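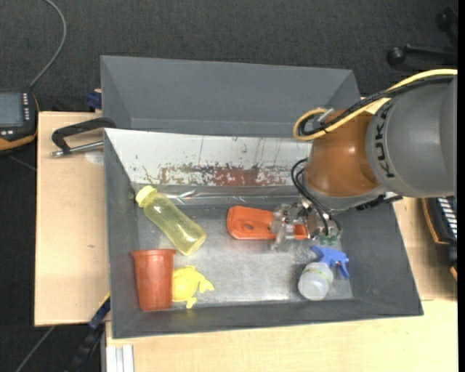 Category: Family and Home > Stepfamilies and Extended Family

How should a stepparent be recognized at a school ceremony with limited seating?

Posted by Corkport_Household

Our household seeks guidance on a matter of courtesy that will arise in April. The older of our children will take part in an end-of-program ceremony at the school, and each student has been given two reserved seats near the front. The general section behind them holds 100 people and is open to anyone on the guest list.

The child has a mother, a father and a stepfather. The mother and stepfather have shared a home with the child for six years. The father lives in another town, keeps in regular contact and will attend. The stepfather has prepared lunches, attended conferences and sat through more than one night of fever. He has stated that he does not mind where he sits. The child, on the other hand, has asked twice whether he will be "up front with everybody."

The printed program includes a line for "Parents or Guardians." We have been told that names must be submitted in writing but have not been told how many may be listed. Two matters require a decision:

Who should occupy the reserved seats, and who should make that choice.

Whether the stepfather's name may properly appear in the program beside those of the mother and father, and whether the father should be consulted first.

We would prefer to settle this without causing offense on either side. The family has managed well so far, and it would be regrettable to disturb that over a chair.

Tags: stepparents, school events, etiquette, co-parenting

Reply from Hasoden Family Desk

Thank you for submitting this matter. Similar requests are received each spring, and the following suggestions are offered as general guidance. They do not replace the rules of the school.

The first step is to write to the school office and ask whether a third reserved seat can be provided. Limits of this kind are usually set with the average family in mind, and many offices keep a small number of places back for special circumstances. The request should be brief. It is sufficient to state that the student has three parents who are active in daily life and that all three plan to attend. A history of the household is not required. The same letter may ask how many names can be printed on the program line.

If a third seat is not available, the adults should agree on the arrangement among themselves before the child is told anything. A child should not be asked to choose between parents, even in a friendly manner. The question is heard as a test, and the answer may be remembered for a long time. The following arrangements have been found acceptable in comparable cases:

The mother and father take the reserved seats, and the stepfather takes an aisle seat in the first row of the general section, where he can be seen by the child.

All three adults sit together in the general section and return the reserved seats to the school.

The second arrangement deserves serious thought. The child has asked that the family be together, and a row or two of distance from the stage is a modest price for it.

With regard to the program, a stepparent may be listed. Full names in a single line, separated by commas, will avoid any need to label one adult as the "real" parent and another as something less. The father should be informed before the form is returned. He should be told plainly and in good time, preferably by telephone, and he should have an opportunity to respond. It is a courtesy — it need not be presented as a request for permission.

Finally, it is suggested that the stepfather's statement that he does not mind be received with some care. Stepparents often say so out of consideration for others. A private word of thanks from the mother, and if possible from the father, will mean more to him than his place in the room.

Reply from dulitz_parent

Sit in the back, all three of you. Our ceremony had 120 guests in a lunchroom and the back row was closer to the cake. The child will look for faces and will not check the row.

Reply from Manríquez Parent Circle

We concur with most of the guidance above but would add one caution. Some schools treat the program line as a formal record and will print only the names given on the enrollment form. Our own school did so, and the stepmother concerned learned of it when she opened the program. We therefore advise that the enrollment form be checked now. If the stepfather is not entered there as a contact, the office can explain whether he may be added and what signatures are needed.

We would also raise the matter of photographs. Families tend to plan the seating in detail and then leave the pictures to chance. Please decide in advance that one will be taken with the child and all three adults, and one with the child and each adult alone. A relative should be asked to take them before the group moves to the parking lot.

Comment from Corkport_Household

We are grateful for these replies. The office has confirmed that three names may be printed, and the father has agreed to the wording. No third reserved seat can be offered. The adults will sit together in the general section, and the reserved seats have been returned. The enrollment form will be reviewed this week.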